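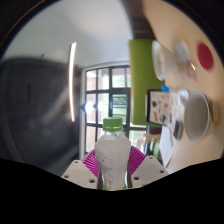 Posted by Kiyoshi Oshima, 6 February 2018

Does anyone reuse these small bottles with the green screw cap? I've been refilling the same kind for my desk since December and my coworker at Skistham says I should throw them out. I like them because the waist is easy to grip and the cap is easy to find. We have a kitchen tap but no cups, and the vending machine is 90 cents a bottle. How long do you keep one going?

paltance_dan
A week. Then the cap starts to smell, no matter what I do. The bottle itself is fine.

Ridgeline19
Wash the cap separately. Warm water, dish soap, an old toothbrush in the threads. I get a month out of a bottle that way. Don't use hot water on it – thin ones shrink and then they won't stand up straight.

mopbucket
I wouldn't go a month. You can't get a brush through a neck that narrow, so the inside never gets scrubbed. Buy a wide-mouth bottle and be done with it.

Ridgeline19
You don't need a brush. Put in a spoonful of dry rice, a little soap, some water, and shake it hard. Rinse it twice.

mopbucket
I've tried the rice. It cleans the bottom and the shoulder and misses the pinched part in the middle, which is where mine goes slimy.

Kiyoshi Oshima
I only put water in it, no juice or anything. Does that change the answer?

paltance_dan
A little. You still drink straight from it. I rinse mine every night and leave it upside down on the rack with the cap off. If you screw the cap on while it's damp, it smells by morning.

tess_v
My rule is one bottle per work week, then recycling. We had a steel one at home and my son left it on the bus, so I'm not buying another. Also check with your recycling people about the cap. Ours wants it left on. My sister's wants it off.

mopbucket
A plain wide-mouth bottle from Ebihara cost me less than two weeks of vending machine water. It has been dropped plenty and it's fine.

Kiyoshi Oshima
The wide ones don't fit the holder on my bike. I'll try the rice and the toothbrush and change bottles every week. Leaving the cap off overnight is easy enough.

Ridgeline19
Weekly is too soon if you're washing it, but suit yourself.

Recent threads
Getting coffee smell out of a travel mug
Prostgate dish rack – rust on the feet
Best way to store lids
Water filter rated for 2,000 gallons, worth it?
Labels that won't peel off jars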